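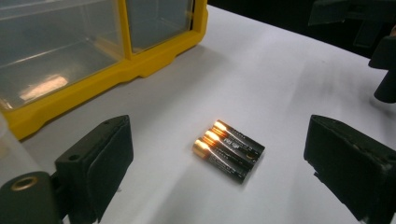
Small cylinders are the worst case for a parallel gripper, according to Kasun Begum, because they roll before the second finger makes contact and they never roll the same way twice. Begum has built grippers on a shared bench at the Prercombe workshop for two winters, and AA cells are still the standard test there.

The current hand is called Molier. Both fingers are driven from one motor through a rack and pinion, so they close on a common centerline. The first version had hard printed pads and dropped cells at low grip force. The second adds a compliant face and a current limit, set by trial at 296 milliamps.

Three cells side by side are harder than one. Squeeze the row across its width and the middle cell tends to ride up — Begum's fix is to close in two stages, with a pause of 122 milliseconds between them.

The bench log now runs to 1,000 cycles. Most failures came from approach angle, and a few from a loose set screw on the pinion. Wear on the rack has not been measured yet. The next job is a wrist joint, with the bracket drawings due in March.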